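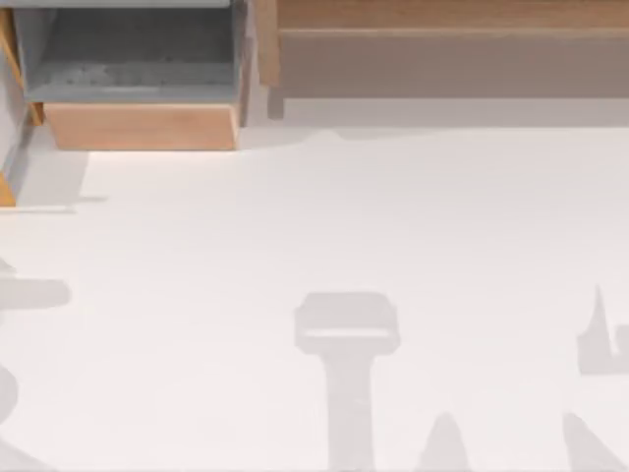

上个星期我们在 Flustura 项目里遇到一个故障，我想把经过写下来。中文是我的第二外语，如果哪里说得不自然，请大家直接告诉我。我会分很多条发，慢慢写。

先说背景。Flustura 是一个仿真环境，我们用它训练机械臂在房间里取东西、放东西。房间是渲染出来的：白色的地面，一个料箱，一些木色的柜子。手臂的程序先在仿真里跑，通过了以后才可以上真机。

程序里有一个单独的模块，叫 Petek。它只做一件事：看俯视的画面，判断手臂要经过的地方有没有东西。如果它认为有，手臂就减速；如果它很确定有，手臂就停。Petek 不参与抓取，也不知道任务是什么。

一月初我们换了仿真的灯光。以前的灯光很均匀，几乎没有影子，大家都觉得太假。新的灯光有方向，影子落在白地面上，边缘有一点模糊，比以前像真的房间。我很喜欢这个新灯光，是我申请合并的，所以下面的事情我也有责任。

换灯光以后第一次跑夜间测试，我早上来看结果，以为是服务器坏了。一共 1,336 次任务，其中 1,020 次在中途停下来，原因一栏写的都是“前方有障碍物”。

我打开了其中一些录像。地面是空的，料箱在它该在的位置，手臂走到一半就不动了。把 Petek 的输出叠在画面上，就很清楚：它标出来的“障碍物”，形状和地面上的影子一样。

有的影子比较像一个真的物体。比如末端执行器从某个角度被照到，影子会变成一把锤子的样子，有头有柄。如果你只给我看那一小块灰色，我也可能说那里放着一个工具。所以我不太愿意说 Petek “笨”。

另外一种更麻烦，是很细很尖的影子。手臂移动的时候，它在地面上滑得很快，Petek 就认为有一个东西正在快速靠近，马上给出最高等级的停止。手臂停了，影子也停了，可是它还在那里，所以手臂永远等不到“前方已清空”。

我们给这个现象起了一个名字，叫“自己吓自己”。同事说中文里正好有这个说法，我很高兴，因为我本来是想自己翻译一个的。

说到这里，故障还只是让人烦。停下来是安全的，大不了重新跑。真正有问题的是我们后来的修改。

那时候离给 Nerari 演示已经很近了。Nerari 是我们真机所在的实验间的名字，门上贴着一张很旧的标签，大家就一直这样叫。演示要用新灯光训练出来的版本，如果手臂一直停，就没有办法演示。

于是我们加了一个过滤。规则是这样的：如果一块区域颜色是均匀的灰色，没有纹理，边缘比较软，而且深度图里看不出高度，就当作影子，不交给 Petek。写起来很短，一个下午就写完了。

夜里再跑一次，因为影子停下来的情况全部没有了，任务成功率也回到了换灯光以前的水平。我在组里的聊天里发了一个庆祝的表情。现在我看到那个表情有一点不好意思。

组里的 Brendan Rafferty 当时问了一个问题：“这个过滤有没有可能把真的东西也去掉？”我回答说，真的东西有高度，深度图会看到。我那时候觉得这个回答是完整的。

真机测试安排在下午 2 点。按照规定，上电以后人要在黄线外面，急停按钮旁边一定要有一个人。那天这个人就是 Brendan。手臂用的是低速模式，末端没有装重的工具。这几件事后来都很重要。

开始的几次都很正常。后来为了测试 Petek，我们在手臂的路径上放东西：一个纸盒，停了；一个红色的塑料杯，停了；一只瓶子，减速，然后停了。大家的心情都很好。

然后有人放了一副灰色的薄手套，平平地放在地上。手臂没有减速。它从上面开过去，下降，夹爪的边压到了手套，还拖了一小段。Brendan 按了急停。没有人受伤，手套也只是有一点脏。

我站在黄线外面，大概有几秒钟没有说话。我心里想的是，那副手套里面如果有一只手，Petek 会不会看到。

后来我们仔细检查了。手套很薄，它的高度比真机深度相机的噪声还小，所以在深度图里它和地面是一样的。颜色均匀，没有纹理，边缘因为对焦的原因有一点软。我们写的每一条规则它都符合。对过滤来说，它就是影子。

有人会说，手有厚度，不会被去掉。我也希望是这样，所以我们用一只假手试了，戴着同样的手套，放在不同的位置。重复了 14 次，手掌的部分每一次都能看到，但是手指的前端有几次被过滤了。对我来说，“有几次”已经是不可以接受的。

那天晚上我们就把过滤从真机的版本里拿掉了，演示也推迟了。对方问为什么，我们把原因直接告诉了他们。我本来担心他们会生气，结果他们问得很细，还要了假手测试的记录。

下面写一下我们现在的做法，也许对做类似工作的人有用。还没有全部完成，所以请不要当作标准答案。

第一，仿真里我们知道光源在哪里，也知道手臂每一个关节的位置，所以手臂自己的影子应该落在哪里，是可以算出来的。现在我们先算出这个区域，Petek 在这个区域里仍然会看，只是一个短时间的灰色不会马上引起最高等级的停止。区域外面的灰色，一律按障碍物处理。

真机上光源的位置没有那么准确，窗户那边的光每个小时都在变。我们试过拉上窗帘，好一些。算出来的影子和真的影子还是会差一点，差的那一部分，手臂就减速。它现在走得比较慢，我可以接受。

第二，训练 Petek 的数据里，以前几乎没有影子，也几乎没有很薄的东西。两种我们都在补。布、纸、手套、扁的电线，都放在白地面上，旁边也放影子，让它学习区分。标注的时候我自己也看错过，要放大才知道哪个是布。

第三，任何会让 Petek “少看一点”的修改，都要单独审查，不能和别的修改一起合并。审查的人要先写出至少一个会被漏掉的真实物体，写不出来就去实验间找。这一条是 Brendan 提出来的，我投了赞成。

还有一个小的修改：过滤掉的东西现在都会记录下来。以前它们直接消失，日志里什么都没有，所以出事以后我们花了很长时间才找到原因。我翻日志翻到很晚，最后是在代码里找到的。

有人私信问我，为什么不直接用力传感器，碰到了再停。我们有力传感器，那天它没有触发，因为手套太软，力没有到门限。门限我们后来调低了，可是碰到以后才停，对我来说是最后一层，前面还应该有别的。

也有人问能不能把仿真的影子关掉，回到旧灯光。可以，训练会很顺利。但是 Nerari 里有影子，关不掉，程序早晚要见到它们。现在新灯光还是开着的。

补充一个更正：前面我说过滤“一个下午就写完了”，同事提醒我，测试也是在同一个下午做的，而且测试用的物体全部是有厚度的盒子和杯子。测试是我选的。谢谢他提醒。

我们隔壁的 Drillirwood 组也用 Flustura，他们的版本里还有一份复制过去的旧过滤。我昨天已经写信告诉他们，也打了电话。如果还有别的人从我们的仓库里复制过，请检查一下有没有一个叫 shadow_skip 的开关，默认值是打开的，请把它关掉。

新的真机测试还没有定时间。先要把假手那一组重新做完，这次手指的每一个方向都要放。有结果我会接着在下面发。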